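Finby Visitor Counter – hire for fairs, expos and trade shows

Product code: 1363-F
Supplied by Prurnimel Event Hire, Flultstead
Page updated May 17, 2026

The Finby is a battery-powered visitor counter for hall doors and fairground gates. It counts people in and people out as they walk past and shows the running total on a small screen at the organiser's desk. Most of our hires go to trade shows, craft fairs and home expos with more than one entrance.

One hire covers one event. You can have a single counter on the main door or link up to 8 of them, and the desk screen will add them together. At last December's Van den Broek Gift and Homewares Fair, the busiest hour logged 1,363 people through the gates.

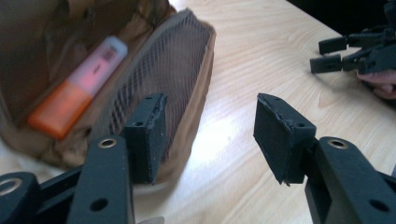
What comes with each hire

Counter unit with mounting strap
Desk screen and stand
Charger and power lead
Spare battery
Printed set-up card
Carry case with foam lining

Setting up

Strap the counter to a post or door frame at waist height. It needs a clear view across the opening and should not face a window or a glass door that gets direct sun. Hold the green button until the light stays on, then walk past twice in each direction and check that the desk screen agrees.

For openings wider than a standard double door, use two counters, one on each side, and set both to the same gate number. The set-up card explains how. If you have a separate door for stallholders, leave it uncounted or give it its own gate number so that traders carrying stock in and out don't end up in your attendance figure.

Battery and range

A full charge runs for almost 24 hours of normal use. The desk screen picks up counters anywhere in an ordinary exhibition hall. Steel sheds and pavilions with thick brick walls shorten the range, and we suggest adding a repeater (hired separately) for those.
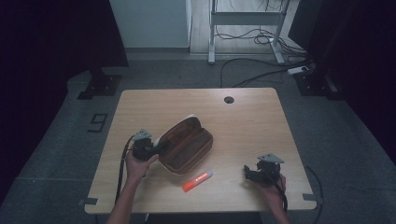
Brown zippered pouch, open on a light wooden table

Reports

The desk screen stores hourly totals for each gate. At the end of the show you can save these to a USB stick as a plain spreadsheet. The counter does not take pictures and does not record phones or names. It can't tell a returning visitor from a new one, so if you allow re-entry, expect the total to be higher than your ticket sales.

Hire terms

Hire runs from the day before your event to the day after. Multi-day shows are charged per show day, with set-up and pack-down days free. A refundable bond applies to each counter. Units must be kept under cover in rain – the case is splash resistant but not waterproof.

Delivery and pick-up

Pick up from our Flultstead depot or have the gear couriered. Please book courier orders at least 8 working days ahead. A return label is packed in the lid of the carry case.

Related items

Finby Repeater
Queue barriers, retractable, black or grey
Wristband printer
Stall number signs, weighted base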